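Mekdes Ayele will talk about hallways for as long as you let her. She ran the front desk at a guesthouse called Woldemariam for 12 years, and she now goes into other people's homes and tells them where to put their shoes. They pay her for it. She seems as surprised as anyone.

"The kitchen gets the money," she said over coffee in August. "The hall gets a mat, and the mat gets the blame."
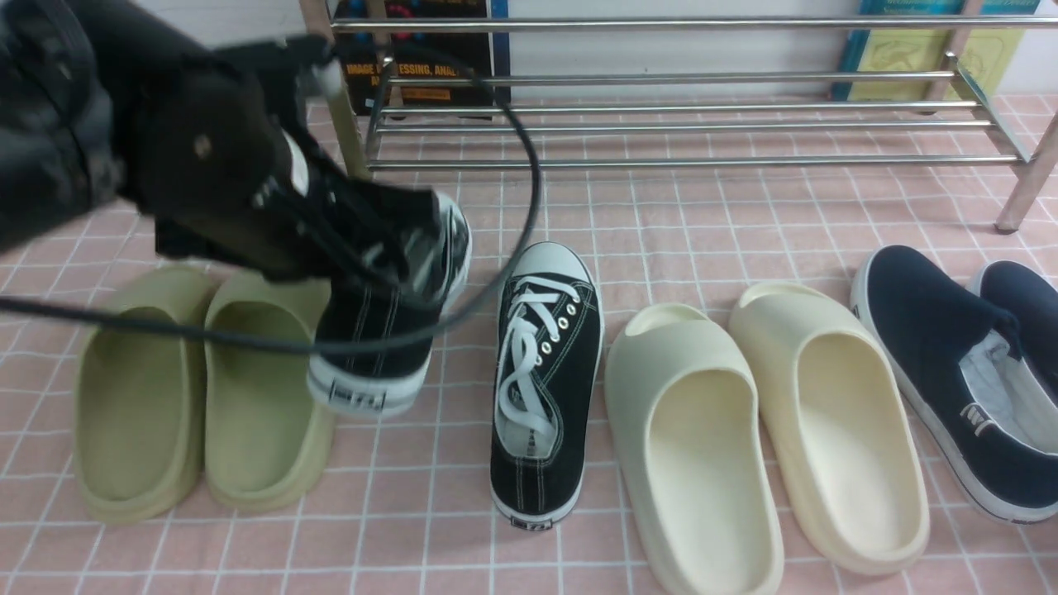 Her first rule is that everything comes off the rack before anything goes back on. People hate this part. They want to shuffle things from shelf to shelf and call it a morning's work. Ayele wants the lot on the floor, slides next to canvas, olive next to cream, where you have to look at it. "You find out fast what you wear," she said. "And what you're just storing for the person you meant to be."

She doesn't care for boxes, having once helped a client in Kotivley open 78 of them. More than half held other boxes.
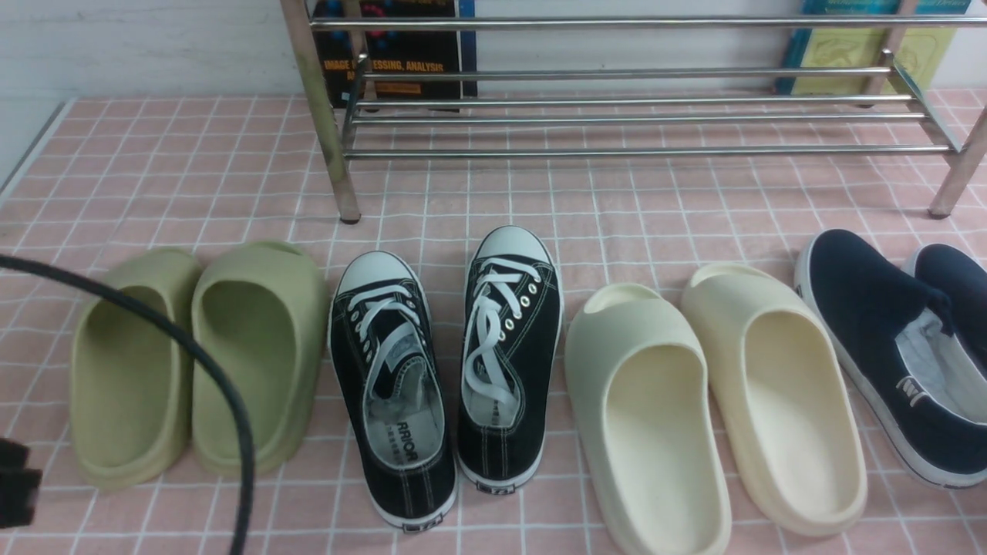

Page 23

Pairs come next, and on pairs she will not bend. Side by side, toes to the rack, so each one can be lifted straight onto its shelf. I asked whether heels first would do. She looked at me the way you'd look at a man eating soup with a fork.

Laces are a sore point too. She likes them tied, even slackly, before the shoe goes up.
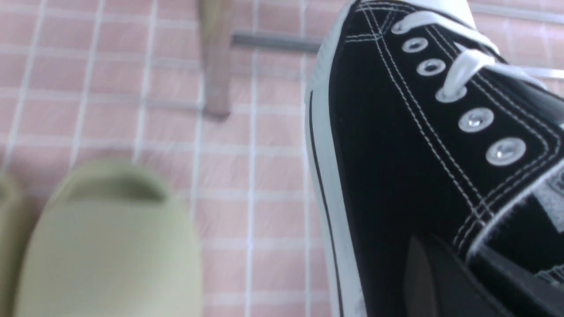 Ngaio Treloar thinks the whole business is overdone, and told me that a shoe by the door is already where it needs to be - you took it off there, you'll put it on there, and the rack is only a taller floor.

Ayele had heard this before. "Fine," she said. "Then mop around it."

She does mop, as it happens, while the rack is empty. Tile is her favorite thing to have under shoes. It scuffs, and she lets it.
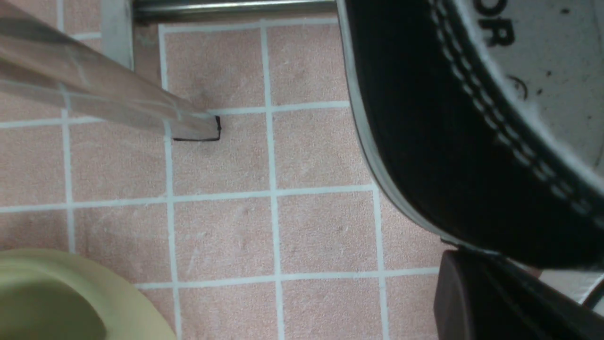
Grout is another matter, and she keeps an old toothbrush for it in a jar by the sink. I did not ask which sink. By then she was looking past me at my own front door, and at my boots.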